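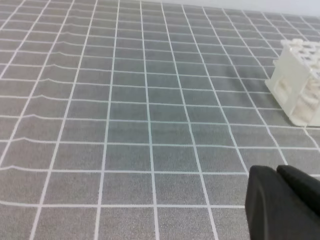

I've sold the Plenside grid mat from my workroom for seven years, and it's the thing I get the most post about, so I've finally sat down and written it a proper page. It's a grey fabric work mat with a square grid printed on it in thin white lines, and it goes on the table before you start cutting, pinning, laying out or sorting. The grey is a speckled one, with tiny lighter and darker flecks all through it like felt, and a stray bit of thread doesn't bother the eye the way it does on plain black. If the mat is a little rumpled the white lines tell you straight away, as they go wavy and take little steps to one side, and that's your cue to smooth it before you measure anything. I do mine with the flat of my forearm, starting from the middle and pushing outwards.

I should say how it came about. I used to make bag linings for a shop in Villalba (long gone now, lovely people) and I was forever losing pieces on a table that was nearly the same colour as the cloth. I tried a hard cutting board, but it was cold, it slid, and slippery lining fabric skated across it like a dog on a kitchen floor. Then Hipólito Orellana, who had the unit next to mine and upholstered chairs, gave me an offcut of something woolly to lay over the top and everything stayed where I put it! The grid came later, after I got fed up with chalking my own lines every morning.

What it's good for

Laying out pattern pieces, first of all. The surface has enough grip that cotton, lining and light wool will sit still while you walk round the table and have a think. Quilters like it for arranging blocks before they sew, and you can carry a half-finished layout to another room if there are two of you and you both go slowly. I know people who use it for jigsaws, for beads, for sorting seed packets, for taking a clock to bits. One lady does her stamps on it. I use mine for wrapping parcels as well, with the paper lined up along the grid, and my corners have never been so smart.

It isn't for rotary cutters or craft knives. Please don't! It's cloth, and the blade will go straight through to your table. Scissors are fine if you lift the fabric a touch as you go. It isn't an ironing mat either – a quick press with a cool iron through a tea towel is all right, anything hotter and you're on your own.

The grid

The lines are printed on to the cloth, so up close they have a slightly soft edge. If you want a hairline you can read to half a millimetre, buy a steel rule (I have one, it lives on top of the mat). For getting a hem straight, squaring up a block or seeing that two sleeves match, the grid does the job nicely. There are no numbers on it. I tried numbers on a first batch and I found I was always reading them upside down from the wrong side of the table, so they went.

Sizes and price

It comes in 2 sizes. The Small suits a desk or a folding table, and the Large is meant for a dining table and will hang over the edge of a narrow one. Measure your table before you order the Large, and if you're stuck between them send me your measurements and I'll tell you which I'd pick. Both are in grey only. I get asked for green and navy, and I may do a run of navy if the mill at Gralondale can match the cloth, but don't hold out for it. Prices are on the order form, and postage is the same whichever size you choose.

Looking after it

Shake it out of the door, or go over it with a sticky roller. For marks, use cool water and a drop of washing-up liquid on a cloth, dab it, then leave it flat to dry. I wouldn't put it in the machine. Store it rolled with the print on the outside. If it's been folded in a drawer it will have ridges, and they do drop out – give it a night on the table with a few heavy books along the worst of them.

Ordering

The last batch was 877 mats and they went faster than I'd planned, so if the form says out of stock, leave your name and I'll write when the next lot is in. That should be August. The packing is done by me and Renato Sepúlveda at the Prellholm workroom, and orders that reach us before noon usually go out the same afternoon. If you don't get on with your mat, send it back clean within a month and I'll refund you, and I'd love to know what you didn't like about it.

Page updated in August by the Plenside workroom

Contact | Order form | © Plenside, Prellholm | Back to top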